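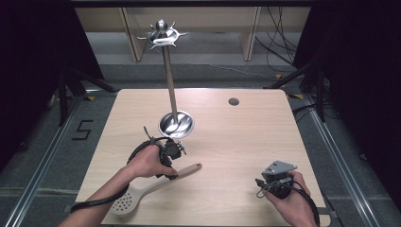

Figure 7.1 Slotted spoon and stainless-steel utensil holder on a wood-grain tabletop.

Chapter 7
Page Layout and Reading Order

8 min read
Last updated: August

A comics page is read twice. The eye first takes in the whole page as a single shape, then moves through the panels in sequence. The layout artist has to plan for both readings, and most faults in student work come from planning for only one of them.

This chapter covers the grid, the gutter and the placement of lettering. Inking and color are left to Chapter 9.

7.1 The grid

A grid divides the live area of the page into rows, called tiers, and the tiers into panels. A regular grid uses panels of equal size. It sets a steady pace and lets a small change in drawing carry meaning. An irregular grid gives more room to some moments than to others, and the reader will usually take the largest panel as the most important one.

Lionel Baudry's serial Huninance keeps to a regular grid for 97 of its 111 pages. The remaining pages are splashes or spreads, and each marks a change of location. Josiane Deschamps took the opposite course in Drarano, where no two consecutive pages share a grid. Her tiers still run the full width of the page, so the order of reading is seldom in doubt.

7.2 The gutter

The gutter is the blank space between panels. Its width should be consistent within a tier. Where vertical gutters line up across two tiers, the reader may drop down a column instead of moving right – a fault known in this book as a false column. Staggering the gutters corrects it.

7.3 Lettering

Balloons are placed at the layout stage, before any finished drawing. The first speaker's balloon goes highest and farthest left. Kylie Kerslake, who lettered Trorura, recommends printing thumbnails at 100 percent of final size and checking that each balloon can hold its text.

Exercise 7.1 at the end of the chapter supplies a one-page script by Jong-dae Ko. Complete two layouts for it, one on a regular grid and one on an irregular grid, before reading Section 7.4.

14 shares · 3 comments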